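Workshop notebook, Grilau store room
June 2009

Subject: shelving for the blue crates, second arrangement

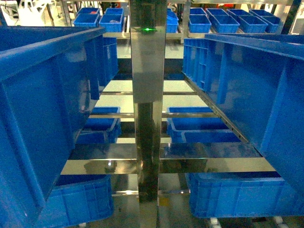

Today I continued with the crate shelves, which we started to change in April. The old order was by customer, and it gave us trouble each time when Brander and Siregar parts came together. Now I want to sort by weight, heavy things low. The blue crates stay, I have no wish to buy other ones. Their ribbed walls are stiff and the thick rim is good for the fingers, but the rim also takes space, and I forgot this in my first drawing. With the large crates up on both sides of the steel column, tilted inward, the way to the lower bins is narrower than on paper. The bins on the lower levels are open at the top, so one can look in, but to reach in with the whole arm is another matter.

Measured: clear width between uprights 824 mm. Shelf depth I did not measure again, I took the value from the Grusance sheet. To be checked.

Labels. Haziq wants them on the long side of the crate. I prefer the short side, for the reason that we pull the crates from there. We did not agree yet. The glue of the old labels does not hold well on the ribs, so the label must go on a smooth place in any case. Tried one with the stronger tape, will look at it next week.

Stock numbers: the M6 washers are now 4000 pieces in two bins, the short spacers 1000 in one bin. The list on the door still says 61 for the brackets and I don't believe it. Somebody please weigh them.

Cleaning: the stainless steel shows every streak. I wiped the lower part of one upright with plain water and it became worse. Haziq says a little dish soap and then a dry cloth, always in the direction of the brushing. Will try.

Open points:
- ask Siregar if they have shelf clips in the shorter size
- new door list
- decide the label side (Haziq, me)
- where to put the empty cartons, they are again in front of the fuse box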